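Two grippers, one door: a week of testing in simulation

Before a company spends money on a robot hand, somebody has to close that hand many times on something dull. At Urnora, a small office that advises builders of home robots, this winter the dull thing was a door with a lever handle, and it existed only inside a simulator.

I am a mechanical engineer by education and I came to this work from packaging machines, where a gripper does one motion all its life. A home is different. The question our client brought to us was simple to write down: should their two-armed robot keep the parallel gripper from Bednarek, with its flat fingers, or should it change to the slimmer Daletti model? We had 5 working days, and we agreed on 1000 attempts for each gripper.
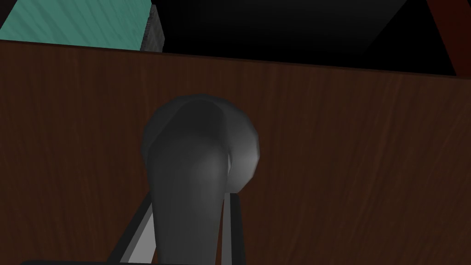
The first two days went to the wrist cameras. When the arm comes near to a wooden panel, the brown surface fills nearly everything, and the controller has very little to hold on to. The grain looks the same to the left and to the right. My colleague Nana Nutsugah, who wrote most of the control code, wanted to move the camera further back along the wrist. I was against it, as a longer mounting hits the door when the arm has to turn. We tried both in the simulator, and I must admit her position was the better one. The target stayed in view longer, and the collisions I was afraid of came only in 17 attempts.

A second discussion was about the head camera. Nikola Kalinowski, who represented the client, believed that the view from above would be enough and that wrist cameras were a luxury. This is a fair opinion when the robot stands at a table. In front of open doors and boards it is more difficult, for the body and the furniture take so much of the view, and the fingers are small in what remains.

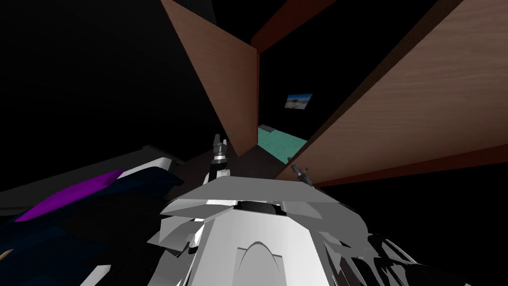
Margit Takács
Test engineer, Urnora

We settled it with a comparison that Nikola himself proposed. He let the controller work with the head camera alone for one full day, then with the wrist cameras alone, then with both together. With the head camera only, the arm arrived in the correct area but stopped too early or too late. With the wrist cameras only, it was precise at the end and sometimes lost at the beginning. Both together cost more computing time — 20 percent on our machine — and the client accepted this without a long talk.

Then we could return to the fingers. A flat finger is forgiving. If the approach is a little turned, the wide face still finds the lever, and the open gap between the two plates gives room for mistakes. The slim fingers need a better approach, but they go in where the flat ones touch the door first.
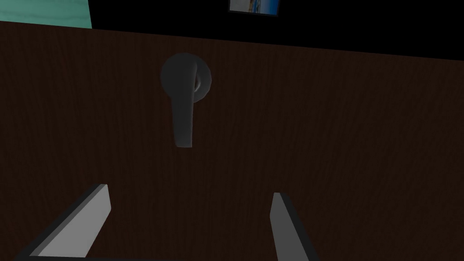

For a lever that hangs straight down, I prefer to come from below with the gripper open and close only when the lever is well between the fingers. Nana prefers to come from the side and push. Her way is faster, and in the simulator it succeeds often, but I don't trust the friction values enough to recommend it for a real house. We wrote both methods in the report, with her numbers next to mine.

The client has kept the Bednarek gripper for now and ordered one Daletti for the bench. The wrist mounting will be made again in aluminum, with the camera in the position Nana wanted, and the first trials on a real door are planned when the parts arrive.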